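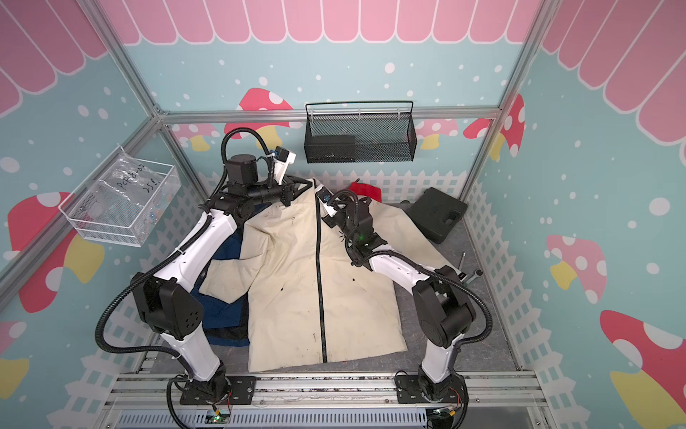 Jacket zipper-side up, one gripper on each side of the collar.

How to share a folding table with the Onix

1. Lay the jacket front up, zipper running straight from collar to hem.
2. Put your wrench away. It will not be folded.
3. Press start and step back - yes, all the way.
4. Log any jacket it gives up on. You used to fold up to 49 a shift. Now you write notes about folding.
5. Stuck after 3 tries? Call extension 401 and finish by hand. You still know how.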